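Angate Makers' Hall
Autumn walk-through: checklist with comments
October

I do the walk-through twice a year, once before the heating goes on and once when it goes off, and every time I promise myself that the write-up will be shorter than the last one. It never is. Please forgive me, put the kettle on, and read at least the lines for your own corner of the building. The marks are the same as in spring: OK means leave it alone, FIX means it needs doing before the next open evening, and WATCH means I would like us all to keep an eye on it until I come round again.

If you disagree with a mark, tell me! I changed two of them last spring after people showed me things I had walked straight past.

1. Front door and hallway

1.1 Front door opens fully from inside without a key. OK
Smooth as butter, thanks to whoever oiled the latch over the summer.

1.2 Hallway clear from end to end. FIX
There was a rolled carpet standing behind the door, and a very nice bicycle leaning on the carpet. I moved both into the yard shed. The hallway is our main way out and I'm afraid it has to stay bare, even for ten minutes, even when it is raining.

1.3 Door mat lies flat. WATCH
One corner has started to curl. I taped it down, and tape on a mat lasts about as long as you would expect.

1.4 Exit sign lit. OK

1.5 Sign-in book on the shelf with a working pen. OK
The book is there and so was the pen, which made me happier than it should have. Please do write yourself out again when you leave. If we ever have to stand in the parking lot and work out who is missing, that book is what I'll be holding.

2. Stairs and landing

2.1 Handrail firm on both sides. FIX
The left rail moves at the third bracket from the top. It isn't going to come off in your hand, but it moves, and a rail that moves is no comfort to someone carrying a box. Two longer screws should do it, and I have put a strip of yellow tape there so you know which one I mean.

2.2 Stair edges sound. OK

2.3 Landing light and its switch. OK
The new bulb is much kinder than the old one. I could read the notice about the bins for the first time in my life.

2.4 Window on the landing closes and locks. WATCH
It closes if you lift it a little as you push. If you don't lift, it looks shut and isn't, and we had rain on the sill again.

3. Main workroom

3.1 Gangway between benches kept clear. OK
Much better than spring. Stools are being tucked in, and the extension cord that used to run across the floor by the sink has gone for good. Thank you, all of you.

3.2 Cords and plugs looked over for cracks, scorch marks and bare wire. FIX
One desk lamp has a split in the cord where it enters the base. I have tied a red tag on it and put it on the high shelf in the office. Please leave it there, however good the light was. Everything else I could get at passed, and I got down on my knees for most of it.

3.3 No power strip plugged into another power strip. FIX
Found by the window bench, and it is the same two strips as last time, I recognized the paint on them. I unplugged the second one. If that bench really does need more sockets, say so, and we'll ask Zoto for a price when they come to look at the heater.

3.4 Oily and solvent rags in the lidded metal can. OK
Lid on, can emptied. Rags with linseed oil on them can heat up all by themselves if they are left in a heap, so I'm always going to be a bore about this one.
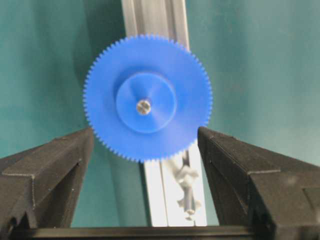 Angate Makers' Hall, House and Safety Team

3.5 Small parts put away in bins at closing time. WATCH
Mostly good. I did find screws and a few washers on the floor under the long bench, and they roll underfoot in a way you wouldn't believe until it happens to you. A quick sweep last thing is all I'm asking. The soft broom lives behind the door and the magnet on a stick hangs next to it.

3.6 Safety glasses available and fit to see through. FIX
We have plenty, but many of them are so scratched that people push them up onto their foreheads, where they do no good at all. I'd like to replace the worst ones from the house budget and throw the old ones out on the same day, or they'll creep back into the box.

3.7 Hearing protection. OK
The ear muffs were wiped down and hung up. Foam plugs are in the drawer marked PLUGS, next to the drawer marked PLUGS (ELECTRIC), and yes, I'll relabel them.

4. Kitchen

4.1 Fire blanket on its hook and easy to reach. FIX
It was on its hook and behind a tea towel, an apron and a calendar. I've moved the apron and the towel to the back of the door. The calendar can go anywhere else you like.

4.2 Stove knobs off, area around the burners clear. OK

4.3 Refrigerator clean, nothing left over from summer. FIX
I don't want to start a quarrel over a jar. But there is a jar.

4.4 Hot water at a sensible temperature. WATCH
It ran hotter than I would like at the small sink, enough that I pulled my hand back. Until it has been adjusted, please run the cold tap first, and go with the children when they wash their hands on family afternoons.

4.5 Cleaning products in their own bottles, with their own labels. OK
Bleach on the low shelf, vinegar on the high one, well away from each other. Let's keep it that way, please, and never pour anything into an empty drinks bottle.

5. Fire equipment and alarm

5.1 Extinguishers in place, pins in, needles in the green. OK
All of them, including the one behind the coat rack that I forgot in spring and had to drive back for.

5.2 Smoke alarms tested by button. OK
I gave a shout before I pressed, but the pottery group still jumped, and I'm sorry about the bowl.

5.3 Evacuation plan posted and correct. FIX
The plan by the stairs still shows the old storeroom door, which was bricked up before most of you joined. Kelechi Tamuno has offered to redraw it and has already been round with a tape measure. When the new one is up, please take a minute to look at it and find your own nearest way out.

5.4 Number of people. OK
The main workroom is good for up to 46 people, and that includes helpers and anyone who is "just popping in." For the winter sale we'll need someone at the door with a clicker. I'm happy to take the first hour myself if I can have a chair and a hot drink.

6. First aid

6.1 Main kit complete and in date. FIX
The eye wash is out of date and the small bandages have nearly gone. I'll pick up both. The big bandages are never touched, for which we can be grateful.

6.2 Kitchen kit complete, with burn gel. OK

6.3 Accident book filled in. WATCH
There are only a few entries since spring, and I suspect we've had more scrapes than that. It isn't about blame, and you won't be told off. If three people bump their head on the same shelf I would love to know, so I can move the shelf.

7. Yard and shed

7.1 Back gate opens from inside. FIX
It sticks at the bottom when the ground is damp. I got it open with my shoulder, but not everyone has my shoulder, and it is our second way out. It needs planing by a finger's width, and this one goes to the top of the list.

7.2 Outdoor light comes on at dusk. OK

7.3 Ladder feet and rungs. OK
Both rubber feet are still on, and the rungs are dry and sound. Return it chained, please, and hang the key back in the office.

7.4 Leaves cleared from the step and the drain. WATCH
I cleared them, and by the time I had put the rake away there were more. It is that time of year. Anyone arriving early, give the step a quick brush, it gets very slick by the evening.

What happens next

I would like the gate, the stair rail and the second power strip settled first, in that order, and the rest can follow over the next few weeks. If you take on a FIX, write your name beside it on the paper copy by the sink, and tick it when it is done so I don't turn up with my screwdriver and do it over. Anything that needs paying for comes to me before you buy it, with the receipt afterward.

The paper copy has room at the bottom for your own notes. Last time somebody used it for a very good soup recipe, and I did make the soup, but a few words about loose hinges would be welcome too.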